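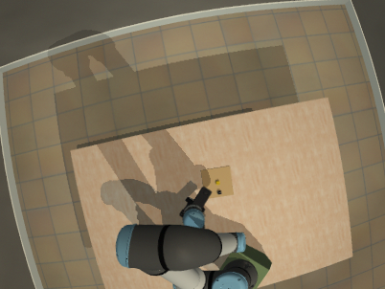 Historia del mobiliario y consumo
Tema 4. El mito de la mesa familiar

Apuntes de clase. Se dan por leídos los dos capítulos de Ursina Eder; quien no los traiga el viernes va a seguir mal la discusión.

4.1. De dónde sale la idea

Se repite en manuales, catálogos y suplementos dominicales que la mesa grande «reunía a la familia» hasta que llegó la televisión. Conviene preguntar qué familia, en qué casa y según quién. Eder revisó 367 inventarios domésticos y encontró que en más de 200 no figura ninguna mesa fija en la cocina. Hay tableros, caballetes, bancos, arcones que servían para todo. Se comía donde se podía y a menudo por turnos.

Ojo con el dato, de todos modos. Un inventario registra lo que al notario le parecía valioso. Una mesa vieja y coja podía quedarse fuera – y Eder despacha este problema en una nota al pie, cosa que me parece poco.

4.2. Los catálogos como fuente

Trabajaremos con los de Mackay y Votley. Los dos venden la mesa de comedor como herencia de los abuelos, a clientes cuyos abuelos probablemente no la tuvieron. El de Votley habla de «volver» a comer juntos. Subrayad ese verbo y pensad qué da por supuesto.

La encuesta de Jikent, que se cita en todas partes, preguntó a 500 hogares si la mesa era «importante». Casi todos dijeron que sí. ¿Qué iban a decir? No se les preguntó cuántas veces comían en ella, ni qué había encima el resto del día.

4.3. Lo que sí podemos sostener

Que el comedor separado fue cosa de pocos durante mucho tiempo. Que el tamaño de la mesa dice algo del dinero y del espacio disponible. De la armonía familiar no dice nada, por mucho que insista la bibliografía más sentimental.

Sobre la relación entre mesa y autoridad paterna (la cabecera, el orden al servir) hay material mejor, aunque casi todo procede de manuales de urbanidad. Un manual cuenta lo que alguien quería que se hiciera.

Para la próxima sesión

Elegid una página del catálogo de Mackay y escribid 3 párrafos: qué afirma sobre el pasado, qué prueba aporta y qué fuente haría falta para comprobarlo. No acepto «siempre se ha hecho así» como prueba, tampoco entre comillas.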